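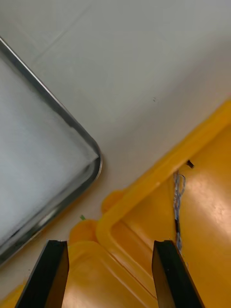 Wire bundle in the yellow plastic, wrist camera, Esitz gripper.

2022-03-02, bench two

Second day with the Esitz kit on trial from Plostton. Youssra did the mounting yesterday so I got to walk in and play, lucky me! The wrist view is better than I expected from the brochure. You get both fingertips in shot and can line the gap up on something as thin as a twisted pair, though the glare off the yellow plastic is a pain and I want to try it with the left lamp off.

Fingers are the flat ones. Plostton also do a set with pads for 75 extra (ask whether that's per arm or per pair, the quote doesn't say).
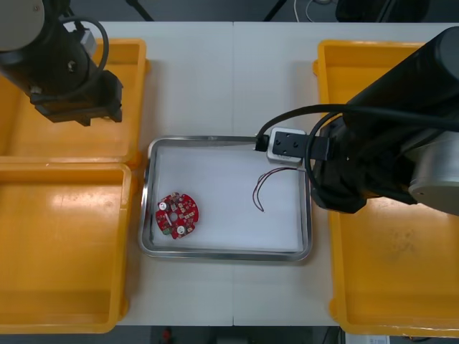 2 min read

Bench view with both arms in. Round red board on the left of the paper, red and dark wires over on the right under the right-hand gripper, a yellow bin below the left one. I like having paper in the steel tray, it makes small stuff much easier to find on screen.

Plan for the afternoon is 10 goes on the wires and 10 on the board, so 20 in all, same start pose each time. Wael Slaoui wants the numbers set out like the Erraji review so we can put them side by side.

Moans so far: the cable on the right arm hangs in a big curve over the tray and I'd want it clipped up before we paid for anything. Manual is thin on homing. Trial runs till May, so no rush.

Still to do: email Itdale re spare fingers, find the short hex key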